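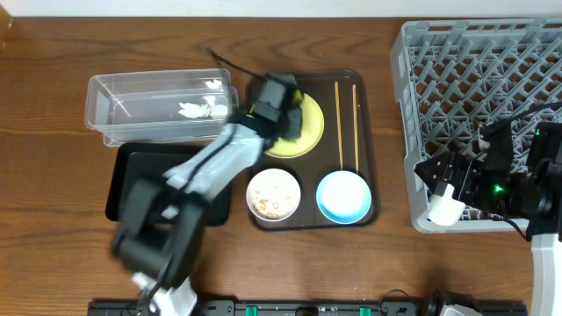

One reader wrote in to say that clearing a table after a meal takes two minutes and doesn't need a FAQ. Fair enough. Then the same reader asked whether used tissues can go in with the cups, so we're leaving the page up.

Clearing the Table After Meals and Snacks: Frequently Asked Questions
Kelusden Shared Kitchen
Last updated November 28, 2021

Do I really need a serving tray?
Need is a strong word. People cleared tables with their hands for a long time. A tray with a lip earns its place if you have bowls, because bowls slide and chopsticks roll. If you eat one sandwich off one plate, skip it. We keep a brown rectangular one on the table because several people tend to eat at once and leave things wherever they were sitting.

What order should I clear in?
You'll find elaborate systems for this online. I tried one in June that had 14 steps and gave up before the spoons. Ours has two: trash off first, then dishes. Wrappers, tissues and paper cups come off the tray before any plate moves. After that, take the dishes in whatever order you like.

Are crumbs trash or dishes?
Crumbs are trash that happens to be in a dish. Tip them out before the bowl goes anywhere near the sink. A few bits of cereal look harmless when they're dry, and then they swell up and sit in the drain strainer.

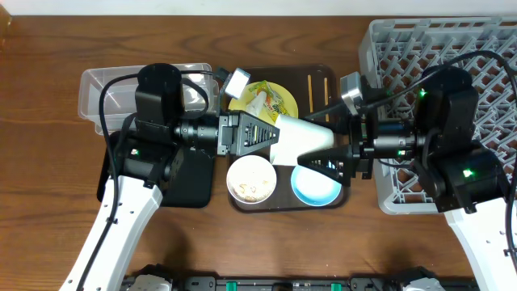
Can paper cups go in with the regular paper recycling?
Check with your local hauler before you put them there. Many paper cups have a thin lining that some programs won't take, and the rules change from one town to the next. In our kitchen they go in the trash until we hear otherwise.

What about snack wrappers?
Trash. The shiny kind is usually layers of different materials stuck together, and I have yet to see a curbside list that welcomes them. The wrapper that says "please recycle" in small print is asking you to do a lot of homework for a bag of chips.

Why not just put everything in one bin on the table?
You can, and it will work for one meal. By the third, somebody has dropped a spoon in there. We prefer an open container for small trash, close to where people eat, and we empty it when the meal is over. Clear plastic is handy for this. When you can see what's in it, you're less likely to throw out the silverware.

Is a special table bin worth buying?
The Vestance tabletop bin gets recommended to us a lot. We borrowed one and it held snack trash about as well as a food storage box without its lid. If you own a box already, use the box. The same goes for the Rieger crumb scoop. A damp cloth does that job.

Should wooden chopsticks be washed or thrown away?
Depends on the chopsticks. The cheap snap-apart ones are meant for one meal, and we toss them. Solid reusable ones get washed by hand with soap and dried before they go in a drawer. Don't leave either kind soaking in a bowl.

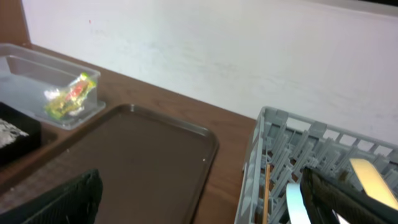

Drying is where I have the most doubts about the usual advice. Every rack is sold as if it will hold a full dinner service, and then the plates lean on each other and stay damp in the middle. Leave a gap between plates. Stand chopsticks up in a slot if your rack has slots that fit them, and check that they aren't slipping through to the counter underneath.

Does the tray itself need washing every time?
A wipe is fine if nothing spilled. Wash it if something sticky got under a bowl. Look at the underside too, which picks up whatever was on the table.

Somebody told me Trornunard spray lets you skip the wiping. Does it?
The label claims it's good for 1000 sprays, and I believe that part. We still had to wipe afterward.

Who empties the small trash?
Whoever finished eating last. If you aren't sure whether that was you, empty it anyway and put the container back on the table.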